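Lereck Replacement Finger Pads, Set of Two
Sold by Irnen Supply. Fits the Lereck hand-held gripper and the wrist-mounted version.

Price: $40 per set
Spare screws: $5 a packet
In stock, ships from our own shelves

If you use your Lereck the way most of our customers do, the pads will be the first thing you wear out, and I'd say that's as it should be. They take all the rubbing so the finger blocks don't have to. A set comes with two pads already cut to size, a strip of adhesive for each, and a little card with the steps on it (Ea Ravn drew the card, and it's a lot easier to follow than the one we used to send!).

We get asked all the time how long a set lasts. It depends so much on what you're picking up that I hate to give a figure, but Elis Rees kept a tally on our bench gripper back in April and got 400 grasps on rough cardboard before he wanted to change them. On smooth plastic cups you'll go a good deal longer. Have a look at the top edge of each pad when you put the tool away for the night. A bit of fuzz along the edge is ordinary wear and you can trim it with small sharp scissors. If the pad is lifting at a corner, or you can get a fingernail under it, it's time for a new one.
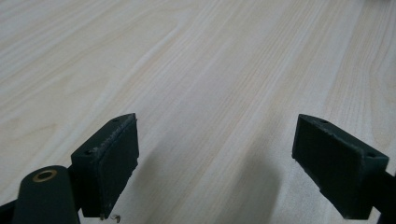
Changing them goes best with the jaws wide open and the tool laid down on a clean table under a decent light. Take the two screws out of the top of the finger block, slide the block off, and peel the old pad starting from the back end. Wipe the face with rubbing alcohol and let it dry all the way. Press the new pad on from the middle outward and leave it overnight before you grip anything heavy. Please do both sides together, even if one still looks fine, or the fingers will close a hair off center and you'll be chasing that for a week.

While the blocks are off, it's a nice time to look at the brass bushings in the arms. They don't need oil. Wipe them with a dry cloth, move the arm through its travel by hand, and if it feels gritty, write to us before you take the linkage apart. Loose threads get into the joints more easily than you'd think, so snip them, don't pull them.

These pads fit serial numbers 159 and up. Earlier grippers have a narrower block and take the Jurkalis pad, which Gilang Liem still cuts to order if you send him the width.

Orders placed by noon go out the same day. For anything odd, ask for Dwynwen Gough on the parts desk, and have your serial number handy.

Page updated August 6, 2018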